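OK so the planner rewrite is finally running end to end and I have been grinning at a terminal all morning. Thread, because I can't keep this to myself!

Quick background. Our old stack (Galang, if you've been following along) planned the entire task up front: find the pot, find the block, work out every motion, then go. One bad pose estimate and the whole plan went in the bin.

Darnness is the replacement. It plans two steps ahead, looks again, then plans two more. Taras Boiko wrote the first version over a long weekend and I've been pulling it apart and putting it back together ever since.

The task I keep coming back to is the toy kitchen. Green block, pot, cooktop, sink. "Put the block in the pot" sounds like nothing until you have a glossy black surface and a shiny steel pot messing with your depth.

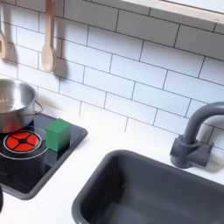

Plukham, March

See how the red burner shows up again in the curve of the pot? Our old segmenter loved that. It would call the glow a second object, the planner would dutifully try to avoid it, and you'd get this beautiful swooping path around nothing.

The fix was kind of dumb and I'm very happy with it. We fit the pot's rim first, then mask out anything that only exists inside the metal. 11 lines of code, plus a test that is much longer than the code.

The block gets a reflection under it too, so we now clip everything below the fitted plane of the cooktop. Before that, the grasp height came out low more often than I'd like to admit.

Numbers, for the people who always ask (hi, I love you): 2,000 planning runs replayed from logs, 372 of which used to time out. We cap each replan at 500 milliseconds now and none of those 372 hit the cap.

Replay isn't the same as running live, I know, I know. Live numbers when we have enough of them.

Still open: the faucet. It arcs out over the sink and our collision model treats it as one fat box, so any path to the basin takes the scenic route. Taras wants to swap in capsules. I want to see if a finer voxel grid gets us there for free.

Replay viewer goes up on the Odwood page once I've cleaned out my embarrassing debug print statements. If you've fought with reflective cookware, please send me your tricks!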